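# Plulludero: report on the balance patch

Course project, December 7, 2024
Iker Miranda, Bianka Kelemen, Fabian Mayrhofer

Plulludero is a small card-battle game for two players, made in our second semester. Since the release in May, players complained that the fire deck wins too easily. In this project we changed 4 cards and measured the effect.

We ran 3000 simulated matches before the patch and 3000 after it. The bot was the same in both runs – only the card values were different. 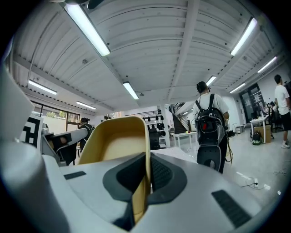
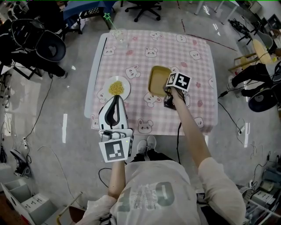 Inger Hjaltadóttir wrote after the first test build that the fire deck was now fair, but the matches had become too long and she lost interest before the end. We agree with this. In the second build we lowered the starting health to 44 and did not touch the cards again.

## Open points

- The bot never saves its strong cards, so the numbers for slow decks are probably too low.
- The tutorial text still shows the old values.
- Online mode was not tested with the new build.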